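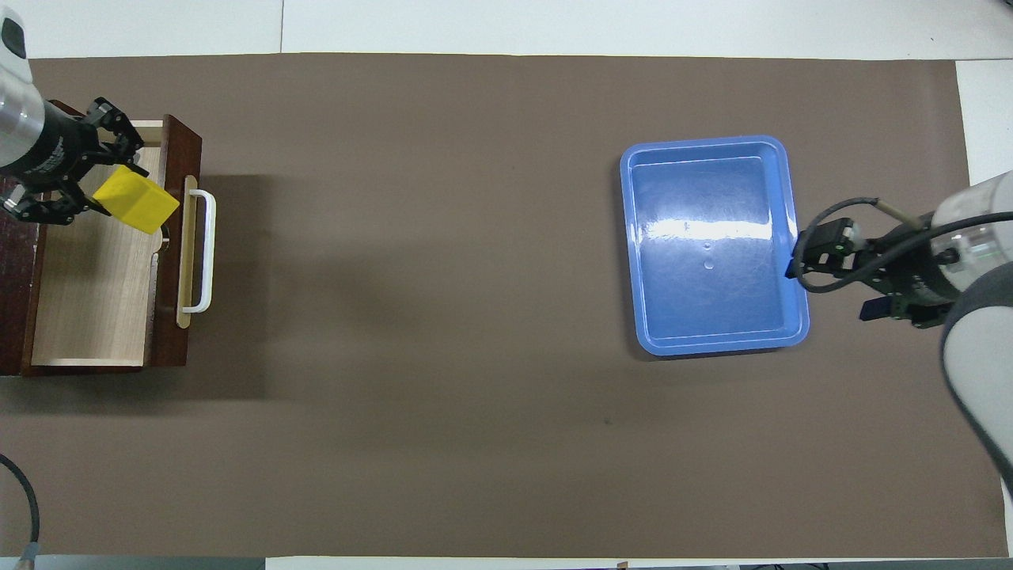
열린 서랍 위의 노란 블록, 오른쪽은 파란 트레이. 일요일 오후 작업대.

**2월, 일요일 / 서랍 정리 과제 메모**

오전에는 난방이 늦게 들어와서 손이 곱은 채로 코드를 만지다가 오후가 되어서야 제대로 시작했다. 다음 주에 이 과제를 이어받을 분들도 읽을 테니 조금 길더라도 풀어서 적어 둔다. (짧게 쓰라는 말을 늘 듣지만 짧게 쓴 메모는 한 달 뒤에 내가 못 알아본다.)

과제는 Trorenau 쪽에서 받은 집안일 목록의 17번, "서랍과 트레이 사이에서 물건 옮기기"다. 사람이라면 전화를 받으면서도 할 일이다. 그런데 이걸 두 팔로 시키려고 하면 서랍을 얼마나 당길지, 당긴 서랍이 밀리지 않는지, 블록을 어느 각도로 잡아야 서랍 앞판에 안 걸리는지까지 하나하나 정해 줘야 한다. 나는 이런 과정이 꽤 좋다. 평소에 내 손이 얼마나 많은 일을 말없이 해 주는지 새삼 고맙기도 하고!

**오늘 돌린 것**

- 연속 80회. 서랍은 미리 열어 둔 상태에서 시작.
- 블록을 놓친 것 3회. 모두 블록이 비스듬히 물렸을 때였다.
- 손잡이 당기기는 따로 돌렸고 기록은 Gingate 폴더에 넣었다.

놓친 세 번을 천천히 다시 돌려 봤는데, 손가락 끝이 블록의 모서리 가까이를 물면 들어 올리는 동안 조금씩 돌아간다. 그 상태로 서랍 앞판 쪽으로 내려가면 모서리가 먼저 닿는다. 집는 힘을 올려 볼까 하다가 그만두었다. 예전에 Moon 과제 때 힘부터 올렸다가 종이컵을 줄줄이 찌그러뜨린 기억이 있어서, 이번에는 접근 각도부터 손보기로 했다. 들어 올린 다음 한 번 멈추고 기울기를 확인하는 단계도 넣어 볼 생각이다. 느려지겠지만 지금은 느려도 된다.

오른팔은 이번 묶음에서 트레이 쪽 대기만 시켰다. 대기 위치가 트레이 테두리에 너무 가까운 것 같아 마음에 걸린다. 케이블 고리도 그쪽으로 처지니 다음에는 대기 자세를 조금 뒤로 빼고, 케이블 여유분도 다시 묶자.

**점심때 나온 이야기**

그래서 이제 집에 들여놓을 만하냐는 질문이 또 나왔다. 내 대답은 작년보다 길어졌는데 결론은 비슷하다. 물건이 정해져 있고 자리도 크게 안 바뀌면, 옮기고 담는 일은 맡겨 볼 만하다. 우리 집 부엌 서랍은 아직 멀었다. 고무줄, 건전지, 언제 받았는지 모를 젓가락이 한데 엉켜 있고 주걱이 걸려서 절반밖에 안 열리는 날도 있다. 사람도 한숨부터 쉬는 서랍을 블록 하나로 연습한 팔에게 열라고 하는 건 좀 미안한 일이다.

작업장 쪽은 조금 더 희망적으로 본다. Lundberg에서 물어 온 부품 분류는 서랍 규격이 같고 부품도 한 종류씩 들어 있다고 한다. 그 정도라면 밤사이에 천천히 돌려 놓고 아침에 사람이 훑어보는 식으로 시작할 수 있지 않을까. 다만 시연을 2000회까지 모아 보기 전에는 약속하지 말자고 이야기했다. 나도 같은 생각이다.

**다음에 할 일**

1. 접근 각도 바꿔서 같은 조건으로 다시 80회.
2. 오른팔 대기 자세 수정, 케이블 정리.
3. 서랍을 덜 연 상태에서도 시작해 보기. 지금은 활짝 열린 서랍에 너무 기대고 있다.
4. 서랍 닫기. 다들 여는 것만 신경 쓰는데 우리 식구들만 봐도 어려운 건 닫는 쪽이다.

트레이 바닥 반사 때문에 위치 추정이 흔들리는지는 확인을 못 했다. 조명 각도를 바꿔 가며 볼 것. 저녁 여섯 시에 전원 내리고 나감.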